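Início | Edições | Artigos | Autores | Busca

4.2 Comparação entre as garras

As duas garras foram avaliadas na mesma bancada e com o mesmo controlador, o Skodeo, que nos acompanha desde o projeto anterior com a lealdade de um parente difícil. A garra Rinthorpe tem dedos afilados; a Cutside, dedos largos, e um manual que os descreve como universais. Cada uma executou 100 tentativas de preensão, com limite de 30 segundos por tentativa. 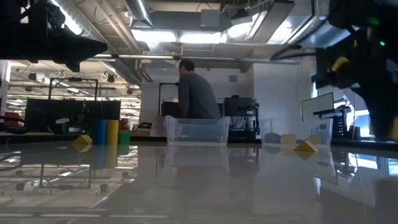

Figura 3. Bancada de ensaio, com blocos e recipientes plásticos.

A taxa de sucesso, tomada isoladamente, favorece a Cutside, mas a diferença se concentra nos cilindros, que perdoam quase tudo. Nos blocos triangulares a ordem se inverte: as faces inclinadas expulsam os dedos largos com notável regularidade. O tampo polido complicou também a percepção. Os reflexos alongados dos cilindros azul e amarelo, visíveis na Figura 3, foram segmentados como objetos legítimos, e o planejador enviou a garra — com admirável confiança — para dentro da mesa. Kyrylo Sirko propôs descartar toda detecção abaixo do plano do tampo, correção de 3 linhas que adotamos nas duas séries. Os recipientes transparentes continuam sem solução comparável; neles, a nuvem de pontos tem mais de opinião que de medida.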